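Week 3: Where the examples come from

Be wary of any paper that leads with how many demonstrations it gathered. Gultow reports 701, all simulated, and never says how many differ in a way that matters.

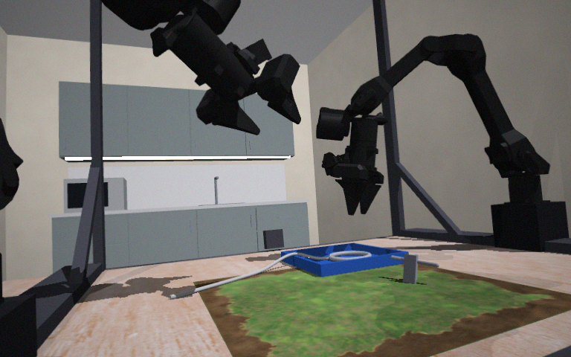

A learner copies what it is shown, bad habits included. If one operator always goes in from the right, so will the policy. Cletus Obi's objection (raised on Tuesday) stands: a new random seed is no substitute for a new situation.

1. Check what the wrist view shows, and what the fingers hide.

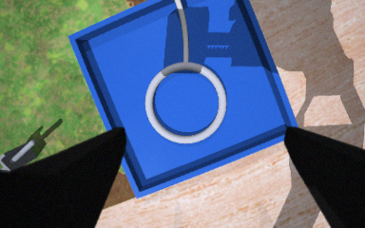 2. Ask who threw out the failures, and by what rule.

Gregor Aitken keeps his.

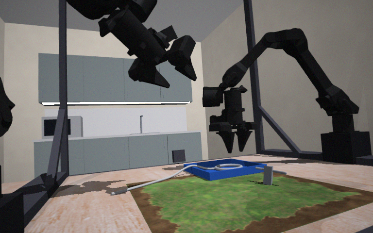
For the seminar, read 20 episodes of the Flirkel set end to end and bring your doubts in writing.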